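Notebook, information security section, Privcombe office. Entry for June 5, 2022.

Subject: review of dormant accounts and access rights on the Paju records system, second pass.
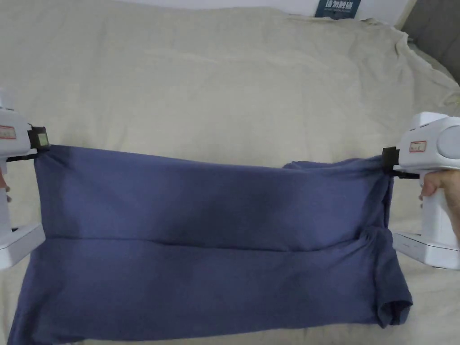

## Purpose of this entry

The first pass was completed in February and covered the staff directory only. The second pass extends the work to Paju, where personal records of current and former clients are held, and to the Lernska file store, which receives a nightly copy of part of the same data. This entry records what was checked, what was changed and what remains open. It should be read together with the February entry, whose definitions are kept.

## Definitions in use

An account is treated as dormant where no successful sign-in has been recorded for 50 days. Service accounts are judged by the last completed job. Shared mailboxes are outside the review.

An account is treated as over-entitled where it holds a right that its listed role does not require. The role list is the one approved for Paju at the last annual review. It has known gaps, noted further down.

## Work carried out

The full account list was exported from Paju at the start of the day and stored in the restricted folder. It contained 1262 accounts. The export was compared with the staff directory by staff number, and by surname only where the staff number was missing. Matching by surname is slow and was checked by a second member of the section.

The comparison produced 458 accounts with no sign-in inside the permitted period. These were disabled in a single batch during the agreed window. They were not deleted. Under the retention schedule, the history attached to an account must stay readable for audit, and deletion in Paju removes the link between a user and the changes that user made to a record. The supplier has been asked whether this behaviour can be altered. No reply had been received when this entry was written.

Rights were then reviewed for the accounts that remained active. The bulk export right was given particular attention, as it allows names, addresses and dates of birth to be taken out of the system in one file. Several teams hold this right through a group that was set up for the original data migration and never closed. Members were moved to the ordinary reader group, except where the head of the team had confirmed a need in writing. Written confirmations are filed with the export.

## Lernska file store

Permissions on Lernska do not follow those on Paju. A person whose account is disabled in Paju can still open the nightly copy if the folder permission has been granted directly. This was tested with a dummy account, and the copy could be opened and read. The direct permissions were withdrawn and the test was repeated, with access refused.

The copy itself is encrypted in transit. It is not encrypted at rest. The same point was raised in February and was assigned to the infrastructure team, who have accepted it but have not given a date.

## Exceptions

There are 3 service accounts that could not be placed under any role. Two of them run jobs for the Trilness reporting tool. The other has no recorded owner and its password does not expire. It has been left active for the time being under daily log review, as the month-end reports may depend on it. An owner is to be found or the account switched off before the next month-end run.

## Observations

- The role list has no entry for temporary staff. They are being given the rights of the post they cover, in full, from the first morning.
- Leavers' forms reach this section by internal post. The delay between a leaving date and the form arriving was often more than a week in the cases sampled.
- Sign-in times in the Paju log are kept in GMT throughout the year, while Lernska uses local time. Anyone comparing the two logs in summer must allow for the hour.
- The batch tool does not report accounts it has skipped. The list was exported again afterwards and compared by hand. No skipped accounts were found.

## Open actions

- [ ] Ask personnel for a weekly leavers' file in electronic form.
- [ ] Draft a role for temporary staff and send it for approval.
- [ ] Obtain a date from infrastructure for encryption at rest on Lernska.
- [ ] Trace the owner of the unassigned service account.
- [ ] Close the migration group once the last confirmed members have been moved.
- [x] Withdraw direct folder permissions on the nightly copy.
- [x] File the export, with the comparison sheet, in the restricted folder.

Requests to restore a disabled account should go through the service desk, with the approval of the head of team attached. Requests made by telephone are to be logged but not acted upon.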